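How I pack my laptop bag (and the plush that rides along)
2023-10-24
By Sirkka Mäkelä

I carry my laptop bag to work and back most days, and for years I packed it standing in the hallway with my coat half on. Please don't do that! Clear a stretch of table first and lay the bag flat on it with the handles facing you - you want to see the whole zipper before you start stuffing things in.

Push everything you're not taking to the far side. Scoops, dishes, the little metal bottle, all of it can wait back there. Then decide on the soft stuff. I always bring one plush because my niece will ask (she's 3, she checks), and I set it next to the bag so I don't zip up without it.
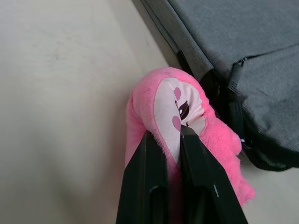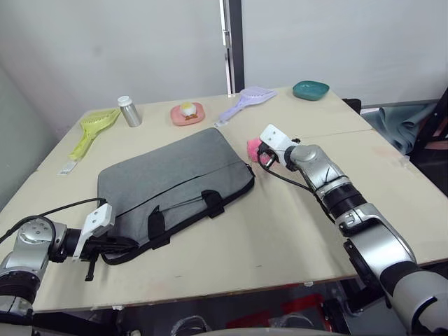
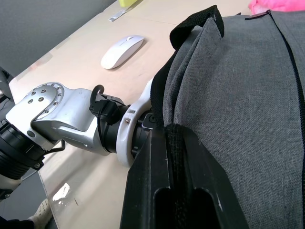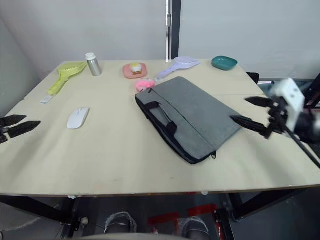 Next, open the zipper all the way, corner to corner. The laptop goes in first, against the back panel, hinge side down. Charger after that, with the cord wound up loosely and a rubber band around it. I used to wrap mine tight around the brick and killed 2 of them that way, so learn from me.

The mouse goes in the front, switched off. Mine woke up in the bag all through March and ate batteries like candy - ugh.

Plush goes in last, on top, with the fur tucked well away from the zipper teeth. If a tuft does get caught, back the zipper up slowly and work the hairs out with your fingers. Then pick the bag up by both handles and give it a little shake. If something clunks, open it and move the charger over to the other side.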